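Two arms, one promise, and my Saturday
2026-04-18

I get a lot of mail about starter robot kits, and most of it goes straight in the trash. The Pesonen two-arm bench kit kept coming up, though, partly because Orkside is selling it bundled with a subscription called Pliruvetti that is supposed to teach the arms tidy little jobs for you. The price is $2000 for the hardware and $43 a month for the service. I have questions about both numbers.

The sales page says "ready in an afternoon." It took me two evenings, and the second one went mostly to cables. The manual is 16 pages long and four of those are warranty. Nowhere does it tell you how much slack to leave for the wrist, so you guess, then you guess again. 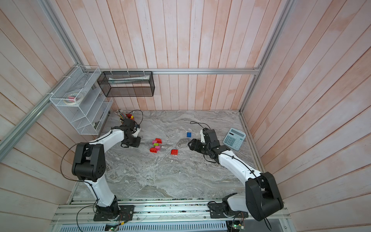
Both arms over the bricks. Note the cable situation.

I'll give the hardware some credit. The base rail is stiff, the plates bolt down square, and the joints don't feel like toys. But look at how much is left out in the open, with green circuit boards down at the front and wires running off them. For two grand I would like a cover. Orkside told me by email that a cover is "under consideration," and I've been reading that phrase from gadget sellers for years.

Then there's the subscription. Pliruvetti advertises 357 ready-made tasks. I scrolled the list and a lot of them are the same task with a different noun. Pick up block, pick up cube, pick up brick. If you sort by what a person might want done at a desk, the list gets short in a hurry.
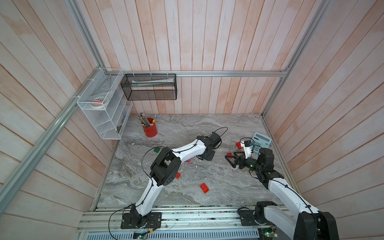 My main doubt about the kit is whether a gripper this size makes sense on a crowded bench. The brochure shows one block on a bare white table. I don't live like that and I doubt you do. With a calculator and a cup of pencils toward the back and bricks scattered over the marble top, the right gripper is hovering over one small red block while a white finger piece sticks up near the corner of the calculator. That is tight. I want to see the service handle clutter before I pay for it, and the trial doesn't run long enough to find out.

Returns are another sore spot. You ship it back to the Ekville warehouse at your own cost, in the original foam, within 16 days. Keep the foam.

So would I buy it? The arms, maybe, on sale. The monthly plan, no, at least until they put out a list of tasks that aren't copies of each other. I've asked Orkside for a longer trial and will add a note to this post if they answer.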